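From: Witold Piątek
To: building-users list
Date: 03/03/2023
Subject: Re: water jugs, lockers and the window end of the room

Replying to the list and not just to Collell, because a few people have asked me the same things off list and I would like to answer once.

Collell wrote:
> Hi all. I was in the room at the window end this week and I have some
> questions. First, are we still paying for the water delivery? There are
> a lot of jugs standing by the dispenser and I can't tell which ones are
> full and which are going back. Second, who has the keys to the lockers?
> I was told in January that I would get one and I have not heard since.
> Third, can we do something about the cables on the floor over there. I
> nearly went over one carrying a box. I'm not trying to make trouble, I
> would just like to know who to ask. If there is a list of rules
> somewhere please point me to it.
>
> Collell

There is no list of rules. There was a sheet from Sirik taped up inside the old cupboard, and it went out with the cupboard. I have been meaning to write a new one. Treat this message as the draft and send me corrections.

Water first.

Yes, we are still paying for the delivery. The supplier is Wurnico, same as last year. They drop off full jugs and take back the empties, but the driver only takes what is standing apart from the full ones. If everything is together he leaves it all, and then we get the new jugs on top of what we had. That is how the pile grew in January. I spoke to Wurnico and they said it was in the terms, and I looked, and it was.

So, from now on:

Full jugs stay next to the dispenser, under the window, seal on.

Empties go along the wall by the door. Put the cap back on when you take a jug off the dispenser, as Wurnico charges for missing ones.

If you finish a jug, you change it. If you can't lift it, ask whoever is around. They are heavy and I don't want anyone doing it alone with a bad back. Wipe the neck before you turn it over.

Please don't move the full ones into the hallway to make space. The hallway has to stay clear, and Olszewski has already had a letter from the building office about it.

On cost, the water bill for last year came to 2,912. We had set aside 3,000, so we were under, but not by enough to be relaxed about it. Deposits on jugs are included in that figure and we get them back if we ever stop the service. Two people have suggested a filter on the tap in the kitchen instead. I am not against it. Somebody would have to get a price for the filter and for the replacement cartridges, and find out whether the building office allows it. If you want to do that, write to me and I will send you the old invoices.

Now the lockers.

The beige lockers are shared between everyone who uses the room regularly. There are nine doors and more than nine people who want one, so some of them have to be shared. I have a list of who has which, and it is out of date. At least two of the names on it are people who have left and did not hand in a key. Before I can give Collell or anyone else a key I need to know which lockers are really in use.

What I would like everyone to do is reply to me, off list, with the following: which locker you have, counting from the top left and going across; whether you have the key in your hand; and whether you would be willing to share. If you share already, tell me with whom. I don't need to know what is in it.

Any locker I have not heard about by the end of the month will be opened with the master key, with Olszewski present. Whatever is inside will be put in a bag with the locker number on it and kept in the office. I will not throw anything away without asking on this list first.

A replacement key has to be cut from the number stamped on the lock. I have the order form. The last one we ordered was for number 107, which is not one of ours at all, it belongs to a set on the floor above, so please read the number twice before you send it to me. Don't take the key to a shop and have it copied. The copies stick and one of them has already been broken off in the lock.

Please don't put food in the lockers. The doors have vents in them, and the whole room knows.

Don't stand anything heavy on top of them either. I don't know if they are fixed to the wall. I asked Sirik, who was there when they were put in, and he didn't remember.
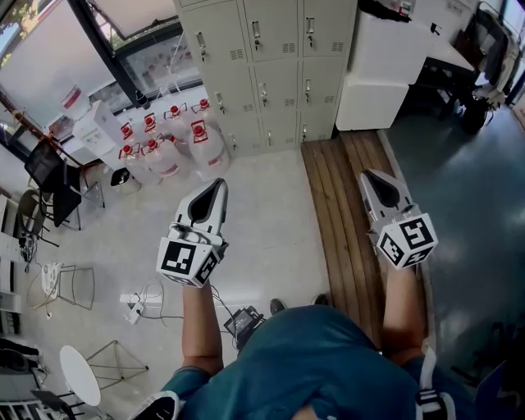 As for the cables, I agree with Collell. When the strip is pulled out into the middle of the floor, people have to step over it to get to the water or the lockers, and they are usually carrying something. The strip can be used. I only ask that it be run along the wall and not across the tiles, and that the person who plugged something in unplugs it and coils the lead when they go home. If your lead is too short to reach the wall, I have a longer extension in the office and you can borrow it. Sign the book.

Also keep leads and power supplies well back from the dispenser. Some water always gets spilled when a jug is changed. There is a mop in the kitchen closet for that and it is meant to be used right away, as the tiles are slippery when wet and so is the edge of the decking. I would put a mat down in front of the dispenser if we could find one that lies flat. The last one curled up at the corners and was worse than nothing.

The decking itself I have had one complaint about, that it is a step up and people catch their foot on it. It is staying where it is for now. I have asked for a strip of yellow tape along the edge. If it is not there in a couple of weeks, remind me.

The small trash bin by the dispenser is for paper cups and the seals off the jugs. It is a small bin and fills up fast. Lunch goes in the kitchen bin.

The office chairs should go back to the desks they came from. I don't mind people sitting by the window, it is the best light in the building, but a chair left in front of the dispenser has to be moved by the next person with a full jug in their arms.

I think that covers what Collell asked. Things I still need from people:

Locker number, key, willing to share or not. To me, off list.

Anyone who wants to price the filter.

Anyone who can be in the room in the morning when Wurnico comes. It takes a few minutes, you count the full ones in and the empties out and sign the slip. Olszewski has been doing it every time and would like a break from it. I can show you what to check on the slip, as the numbers on it have been wrong before.

Collell, I will put you first for a locker once I have the replies. If you need somewhere to leave the box in the meantime, there is a shelf free in the office.

Witold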